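こんばんは。日付が変わる前に書き終えたい、2018年9月12日の夜です。

先週の続きで、うちのアームの話。前回コメントで「まだ動いてないんですか(笑)」と書かれましたが、まだ動いてません(笑)　いや、肩と肘は動くんですよ。手首のサーボが届いてないだけで!

工房のほうは水曜が利用デーなので、今日も仕事帰りに寄ってきました。土台の板に穴を開け直して、M3のネジを全部締め直して、それだけで2時間コース。ボール盤の順番待ちが長いんです……。前に開けた穴が微妙にずれていて、根元がちょっと斜めになってたんですよね。気づかないふりをしてたんですが、アームを伸ばすと先端のずれがけっこうな量になるので、観念しました。

で、実機が組み上がるまでの間は、家のPCでシミュレーションをいじってます。制御のプログラムは先に書けるし、ぶつけても何も壊れないのがありがたい。実機で指を曲げたときは、部品代より印刷し直す時間のほうが痛かったです。

シミュレーターの中の視点は、グリッパーのすぐ後ろに置くことにしました。最初は真横から見下ろす視点にしていたんですが、指の先に物があるのかないのか全然わからなくて。手元の視点に変えたら、だいぶ「自分の手でつかみに行く」感じになってきました。パーマンの基地に座ってる気分です(古い)。
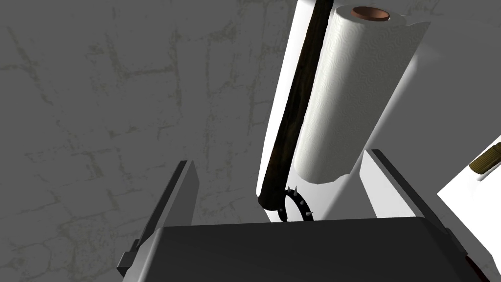 シミュレーター内の手元視点。木の棒とキッチンペーパー、その間にトゲトゲの輪っか。

つかむ物は、形がバラバラなほうがいいと思って選んでます。棒は細長くて先が丸いので、向きをちゃんと合わせて指を下ろしたい。ロールのほうは太いから、まず指の開きが足りるかどうかが問題で、計算より先にノギスで家のキッチンペーパーを測りました。ぎりぎりでした。

そして輪っか。スパイク付きの首輪みたいなやつです。小さいし、黒いし、棒の下に少しもぐってるし、しかもトゲ。上からはさむのか、輪の中に片方の指を入れるのか、昨日から風呂の中でずっと考えてます。どっちでもいけそうで、どっちも嫌な予感がする。とりあえず今夜は棒を先にどかす順番で組んでみて、輪は最後に回すつもりです。

あと、当たり判定のモデルはかなり手を抜いてます。トゲの一本一本まで計算させたら、うちのPCが扇風機みたいな音を出し始めたので、輪はざっくりした形に置き換えました。見た目はトゲトゲ、中身はつるつる。これで実機に持っていったときにどうなるかは、まあ、そのときの自分に任せます。

いつもメールで相談に乗ってくれるItaloさんからは「指の内側にゴムを貼れ、話はそれからだ」と言われました。前も同じことを言われた気がする。ゴムシートは工房の端材箱に入っていたのを26ミリ幅に切ってもらってきたので、週末に貼ります。両面テープか接着剤かで迷い中。剥がせるほうがいいかなあ。

残りの作業メモ(自分用)
・手首のサーボ、届いたら配線(コネクタの向き注意!)
・ゴム貼り
・根元の傾きをもう一回測る
・ケーブルがひじに巻き込まれる件、結束バンドで何とかする
・非常停止のボタン、手の届く場所に移す

最後のやつは家族からの強い要望です。今は机の裏にあるので、何かあるたびに私がもぐってるんですよね。

サーボは金曜に届く予定らしいので、うまくいけば次は動いてるところを載せられるはず。届かなかったらまたネジの話を書きます。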